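Lundine Asks Residents to Go Easy on the Hot Tap
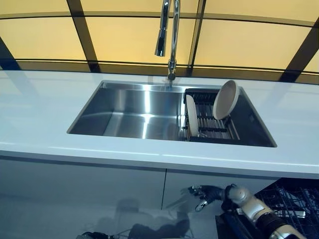
Lundine's water department would like the town's 896 metered households to think about their dishes this November, and it has mailed each of them a leaflet to help. The leaflet is six pages long, two of which are a map of the Langat pumping station, where one of the main pumps is being rebuilt. Until the work is done, evening pressure on the east side will be lower than usual, and the department is suggesting that people wash up before 5 p.m. or after 9. It also has views on equipment. A pull-down spray head on a tall gooseneck faucet is fine, the leaflet says, provided it is not left running while its owner looks for the sponge. A dish rack set right in the sink, with the other half of the basin left clear for washing, earns a warm paragraph of its own, on the grounds that the drips go down the drain and the counter stays dry. What this does for the pressure at Langat is not explained.

Kalkidan Dinsa, who runs the department's front desk and wrote most of the leaflet, said the response had been lively. By the end of the first week she had taken 285 calls, the bulk of them from people on the west side, where the pressure has not changed and is not expected to. "They want to know if they're allowed to wash up at six," she said. "I tell them yes. Then they ask if I'm sure."

East-side callers have been fewer and shorter. One asked whether the department would be coming over to do the pans.

The rebuild is being handled by Tastden, the contractor that replaced the valves on Temine Road last year and, in the process, gave Temine Road a speed bump it had not requested. The company says the pump will be back in service before the month is out. The department says the same thing, with the word "should" in it.

Bills will not be adjusted for the low pressure. Spare copies of the leaflet are available at the front desk, which closes at 4 p.m.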